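# Keeping a play kitchen clean and in one piece

Small notes from our playroom, after two winters of use.

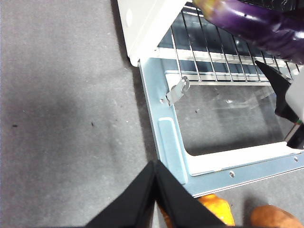

Play food gets dirty faster than you think, and most of the dirt comes from the floor. Once a week I collect all the plastic vegetables in a basin with warm water and a little dish soap, leave them for 20 minutes, and rinse. The glossy ones, like the purple eggplant, need only a soft cloth. Never use the rough side of the sponge, it takes the shine and the colour away. Look well at the stem end, there the old crumbs like to stay.

The toy oven asks for more patience. If the rack comes out, wash it in the sink and dry every rod with a towel. If it is fixed, use an old toothbrush and go along the rods, then across. For white plastic I mix baking soda with water to a thin paste – no bleach, please.

A door which folds down flat is the weak part. Children lean on it. Teach them to close it before they stand up, and check the hinges each month.

On grey carpet the crumbs hide well, so move the oven and vacuum under it too. My neighbour Vasanthi puts an old bath mat under hers and shakes it outside.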